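Folding for a Living: A Conversation with Sandamali Marikar

Filed under: Home and Household
2026-07-14

Sandamali Marikar has been folding other people's clothes for 15 years. She started at a wash-and-fold counter in Beddoe, moved to the back room of a hotel laundry, and now goes to people's homes, where she sorts bedrooms and closets by the hour. Her business is called Isley Home Sorting. It is just her and a part-time helper, and most of the work comes from word of mouth.

We talked for a little over an hour. She had a basket of clean clothes with her and worked through it the whole time.

Her first job paid by the pound, which she says taught her to be quick but not very careful. "You learned one fold for shirts and one fold for pants, and you did it the same way every time," she said. "If a customer didn't like it, they told the front desk, and the front desk told you. Mostly they didn't care. They wanted it clean and they wanted it by five."

The hotel was different. Uniforms had to come back with a crease in the right spot, and a supervisor checked them. She remembers having a whole rack of black trousers sent back in her first month for crooked creases. "I had matched the side seams at the hem and not at the top. So the leg twisted. You couldn't see it on the table. You could see it the minute somebody put them on."

I asked if that is still how she does it. She said yes, and put down a pillowcase to explain.

"Pick them up by the waistband first. Let them hang. A lot of people start with them flat and pull at them, and they're just moving the wrinkle from one place to another. When they hang, the weight of the legs does some of the work. Then you close the button, bring one leg over the other, and line up the seams. All the way down, top to bottom. After that you can lay them on something."

She is not fussy about what the something is. She has folded on dining tables, ironing boards, the lid of a chest freezer and, in one small apartment, on top of a piano with a towel over it. In bedrooms she nearly always uses the bed.

"The bed is the biggest flat thing most people own," she said. "Make it first. Pull the quilt up, get it smooth, and you've got a table. If the bed isn't made you lose socks in it."
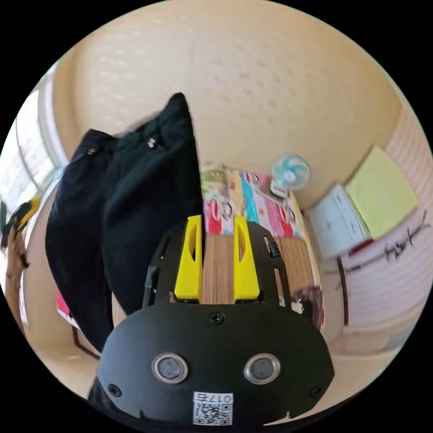
Dark clothes are easier to fold than to sort, in her view. Black trousers, navy trousers and charcoal trousers all look the same under a weak bulb, and she has handed back mismatched suits more than once. She now sorts dark things near a window, before noon if she can. Light things she leaves for later in the day.

Pockets come next. She checks every one before folding, even on clothes that have already been through the wash. She has found receipts, hair ties, a hearing aid battery and a house key that the owner had already paid to replace. Whatever she finds goes into a saucer by the door, and she points it out before she leaves.

Her helper used to put the finds in an envelope and write the room on it. Marikar went back to the saucer. "They'd put the envelope in a drawer and never open it," she said.

On the question of rolling or folding, she was short. "Roll T-shirts if you want. Roll gym clothes. Don't roll trousers with a waistband. You get a big lump at one end and nothing at the other, and the drawer won't close."

Jeans she folds in half lengthwise, then in thirds. Dress trousers go on a hanger, over the bar, with the hems to one side. Anything with elastic at the waist gets folded into quarters and stacked. She doesn't stand clothes up in rows in the drawer unless the customer asks for it, and she says about half of the ones who ask have gone back to stacks when she visits again.

She keeps a notebook of her jobs. The entry she had open when we spoke was number 969, a two-bedroom place in Fultarholm with one closet between three people. It took two visits. The first was spent only on taking things out and asking who owned what.

"I don't throw anything out," she said. "People think that's what I come for, and they hide things before I get there. I had a woman put four bags of clothes in her car so I wouldn't see them. I told her to bring them in. They were fine. They were winter clothes."

Children's rooms take the longest. The clothes are small, so there are more of them in every load, and toys get mixed in. She puts toys at the foot of the bed as they turn up and lets the child decide where they live. She doesn't fold children's underwear at all. It goes in a bin or a drawer, loose, and she tells the parents to leave it that way.

She was also firm about heat. In summer she won't work in a closed bedroom, and she asks customers to have a fan going if they own one. It should be pointed across the room and kept low. "High speed and it lifts the thin things. You fold a blouse and it's open again when you turn around."

February is her busy month. People have had enough of the holiday clutter by then, she said, and they want to see the floor. Last February she worked every week without a free morning, and the helper took the Murnau jobs on her own for the first time. July is slow, and she uses it to do her own closets.

I asked what she would tell somebody who has a full basket sitting in the bedroom right now and doesn't want to deal with it.

"Do the trousers first," she said. "They're the biggest. You do five pairs and the basket is half empty, and then you feel like doing the rest. If you start with socks you'll be there all night and it looks the same as when you began."

And if they only have ten minutes?

"Then do the trousers and leave the socks."

By this point she had reached the bottom of her own basket, which held one dish towel and a single gray sock. She folded the towel and put the sock in her bag. Its match was at home, she said, on the dryer.

Isley Home Sorting takes bookings in Beddoe, Murnau and Fultarholm. A first visit is two hours, and the customer supplies the hangers.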